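The Kotine Kitchen Letter
Item three: The counter, and what lives on it

Last month's item on drawers brought in more post than anything since the great colander debate, and most of it said the same thing. Drawers are all very well, but what about the bit on top? Fair enough. This month we do worktops, with apologies to the reader who wanted two pages on descaling. It is coming. Descaling will still be there in December.

I should declare an interest. I have been keeping other people's kitchens in order for a good while now, and my own for slightly less, and I have never met a worktop that stayed clear past teatime. You wipe it, you stand back, you feel like somebody in an advert, and then the post arrives and is put down on it. Then the keys. Then a lemon.

The worst offenders are the things you do use, but only just. A slow cooker that comes out twice a winter knows its place, which is the top of the wardrobe. The kettle has earned its spot and may stay there until it dies. It's the middle ranks that cause the bother: the toaster oven bought because it would save putting the big oven on, standing behind the toaster that was there first, both of them with a reasonable claim to the bread. I have been asked many times which of the two should go. I have never once seen either of them go. People nod, thank me, and buy a longer extension lead.

If you are keeping both, at least put them at the same end. Heat and crumbs in one corner, chopping in the other, and a decent stretch of plain board between. And do please find another home for the tea towel. The top of a toaster oven looks like a shelf, it is the right height for a shelf, and it is a very good place to dry a towel right up to the moment when someone fancies cheese on toast. A hook costs next to nothing. I put up a hook in my own kitchen, and the towel now lives on the back of a chair, but the principle is sound.

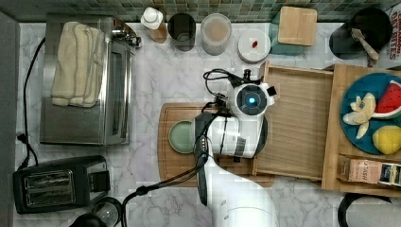
Then there is the back row. Every kitchen has one. It starts with salt and oil, for which there is a good case, and by the following spring it runs the length of the tiles like people waiting for a bus. A bottle, a cup, a jar of something light brown that was labelled once, a pot with a wooden spoon across it. Each of these was put down for a minute. The back row is where a minute goes to retire.

My method for the back row is dull and I make no claims for its originality. Take the whole lot away, onto the table if you have one and the floor if you don't. Wipe the strip where it stood, and be brave about what comes up on the cloth. Then cook as usual, and put a thing back only when you have reached for it. After a fortnight look at what is still on the table. In our house it was a tub of cornflour, a pepper mill with no pepper and a lid belonging to nothing we own. We kept the lid, in case.

Jars deserve a word of their own. I am in favour of them, and I am especially in favour of the square wooden lid, which can be lifted with one hand when the other is covered in flour. But a jar with no label is a small act of faith. You know today that it is brown sugar. Will you know in March? Will your guests, who have kindly offered to make the coffee? A strip of masking tape and a pencil will do, and if you want something prettier the Rudd people do a tie-on card with a hole in it. Mine came as a pack of 100 and I expect to leave most of them in my will.

Now, boards and trays. Quite a few readers seem to feel that a chopping board left out is a sign of moral decline. I don't agree. A board that lives on the counter gets used, and a board that lives behind the microwave means tomatoes cut on a plate, which is bad for the knife and not much fun for the plate. Leave it out. What I would ask is that it be left bare. The board is a workplace, and as soon as one plate has been parked there, another follows, and before long you are slicing an onion on the corner that's left, with your elbow out over the floor.

A tray is a different matter, as a tray is there to be filled. The raised edge does all the work. Six loose things on a counter are a mess, and the same six on a tray are an arrangement, and when you want to wipe down you move one item. I am aware that this is a trick. It is the only trick I have, and it has kept me in work for years. Buy a plain wooden one and resist anything with a slogan.

Which brings me, with a heavy heart, to the crate. The wooden crate came into our kitchens as a tidy idea. You would put the packets in it, the boxes and the bags with the clip on, and it would look like a farm shop. It works for a week. After that a crate becomes the place where things go when you haven't decided, and it has high enough sides that you needn't look at them. I have lifted out of crates, in my time, a road atlas, a candle, half a set of measuring spoons and a whole plate of fruit. Watermelon, peeled banana, a lemon, packets underneath. The plate was perfectly level, I will say that for it.

If you have a crate and are fond of it, give it one job. Packets, or fruit, or tins. Fruit that is still in its skin can sit in a crate quite happily, and the air gets round it. Cut fruit wants a plate, a cover and the fridge. A peeled banana wants eating, and soon, and no amount of storage advice will alter its prospects. Packets should stand on end with their names up, as books do, so that you can find the hash browns mix without digging. And nothing goes on top. Once there is a plate on top, the things below may as well have moved house.

A note on colour, as I was asked. Does it help to have everything match? A little, in the way that a clean shirt helps a hangover. Greens and blue-greens are everywhere at the moment, on plates, on pots, on tiles, and they do sit nicely against pale marble. But matching things multiply. You buy the teal jar to go with the teal plate, then there is a teal butter dish on offer, and by Easter you've a very handsome worktop with no room to butter anything.

Cords next, and briefly. A cord that runs along the edge of the counter will catch a sleeve sooner or later, and the thing at the other end will follow it. Push the slack to the back wall. The little stick-on clips sold by Clunetti do the job for the price of a sandwich, provided you clean the grease off first and give them a night to set before you trust them with anything. I did not give mine a night to set. They are now stuck, very firmly, to the underside of the bread bin.

Do unplug the toaster before you empty the crumb tray. I know that you know. Do it over the sink or the bin, and tip it gently, and don't be tempted to give the whole machine a good shake upside down. It is satisfying, and you'll be finding sesame seeds until the clocks change.

Several of you wrote in about the Ditico worktop rack we mentioned in the spring. To save repeating myself: yes, it is the one with two shelves; no, it won't take a stockpot; and it stands 205 millimetres off the counter, so measure your tallest bottle before you send off for it. I didn't, and my vinegar now lies down.

The full counter list, with the fortnight test set out so you can stick it to the fridge, is on the Kotine website as sheet 253. The fridge door has its own problems, and we'll be dealing with those next time, along with descaling if there is room. Letters to the usual address, please, and no more photographs of colanders.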